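Filed under: Group blogs > Scheduling and bylines
July 16, 2026 | Posted by Ngaio Mudgway
8 comments

Scheduled posts going out under the wrong author (resolved)

Problem
Donnelly is a shared fiction blog with several writers, and some of them post in the voice of their characters. Each character has a separate byline. Since the move to the Ondness theme in May, any post scheduled ahead of time has gone out under the site owner's name. Posts published by hand are fine.

Readers noticed before we did. A New Year letter from a ship's cook, rerun as part of the archive series, showed up signed by me.

Setup
Host: Tillano, shared plan
Theme: Ondness, no edits to the template files
Byline plugin: Desen
Posts in the archive: 3,892
Subscribers getting posts by email: 700

Steps tried
1. Cleared the site cache and the browser cache. No change.
2. Scheduled a test post under a character byline, set for 20 minutes ahead. The draft showed the correct name. The live post showed mine.
3. Switched to the default theme and repeated the test. Same result, so the theme is not at fault.
4. Turned off Desen. All character bylines disappeared, including on old posts. Turned it back on and they returned.
5. Published the same draft by hand. Correct name.
6. Opened a ticket with Tillano.

Reply from Tillano support
The scheduler on your plan runs as the account owner. When it publishes a post it saves the author field again, and Desen reads that as an edit made by the owner. Under Desen settings, open Advanced and turn on "Keep byline on save." Please test with one post before you correct the older ones.

Result
Turned the setting on and scheduled two test posts, one as a character and one as a guest writer. Both went out with the right name – the email copy too. I left it overnight and the morning post was also correct.

Still open
The posts that already went out wrong have to be changed one at a time. The bulk editor lists real accounts but not the character bylines. I have done the ones from the serial and will get to the book reviews next. Emails that have already been sent can't be changed.

The post preview also shows the old byline until the page is reloaded. Minor, and I have not opened a ticket for it.

If you write for the blog, please check your own posts back to the theme change and leave a comment with the title of any I missed. 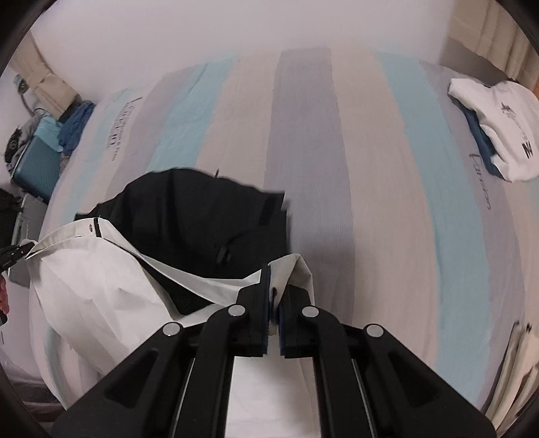 A fold of white fabric held at the edge, with the small snap button and dark trim.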